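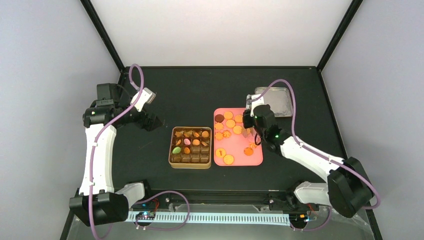
Schwarze Arbeitsplatte ölen – so mach ich's

Ich hab das jetzt schon ein paarmal gemacht und bin jedes Mal wieder begeistert, wie satt das Schwarz danach aussieht! Also: erst mit 80er Papier schleifen, immer längs, dann den Staub absaugen (auch in den Ecken, da bin ich früher gern schlampig gewesen). Beize dünn auftragen, über Nacht trocknen lassen. Danach kommt das Öl, bei mir 50 ml pro Durchgang, mit einem fusselfreien Lappen schön einmassieren – nach einer Viertelstunde den Überschuss abnehmen. Das Ganze zweimal. Ölige Lappen bitte flach draußen trocknen, die können sich selbst entzünden!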